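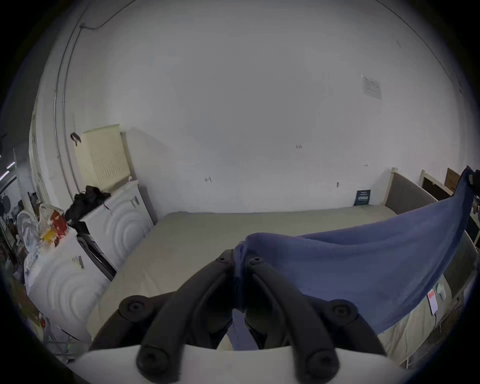 Blue cloth, bare mattress, price tag still on the side rail.

Bed Corner, Back Wall

Gallery notes by Kibet Nyaga

The Navosbridge showroom has 15 beds, and I have now had opinions about all of them. The one in this gallery lives against the white wall at the back, beyond the Schnyder wardrobes, where shoppers go when they want to sit down and look like they're thinking it over. It has a beige mattress, a padded headboard in a light wood frame, and a small dark blue card that tells you things in white print. I have never seen anyone read the card. People press the mattress with one hand, nod, and walk off toward the lamps.

A bare mattress is a hard thing to love. Put a bit of blue on it and people start picturing their own pillows there. Leave it bare and they picture moving day.

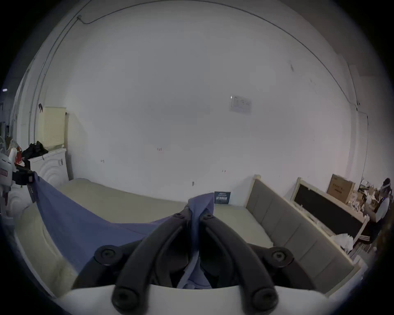

Blue was my vote. The other camp wanted oatmeal, on the grounds that oatmeal goes with everything, and I pointed out that we already had a beige mattress and did not need to hide anything on it. We went back and forth over this for most of an afternoon in January. The Clernport store has a mustard throw on theirs, and I'm told it does very well, mostly by the people who chose it.

Folding is the other sore subject. My method takes four folds. The Morkance handbook wants seven, with a drawing for each, and by the fifth drawing you're holding something the size of a sandwich.
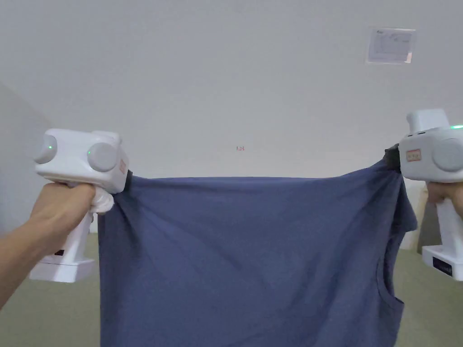 Shirts are worse than throws. A throw has four corners and no ambitions, while a shirt has armholes, and an armhole will never lie where you put it. Pull the top straight and the creases all head south. Smooth those down and the shoulder slides off to one side. I like a soft knit in that dusty blue anyway, wrinkles included, and I'd take it over anything crisp enough to need an iron.

More from the bedroom floor next month. I've asked for the bunk beds and will probably get the nightstands.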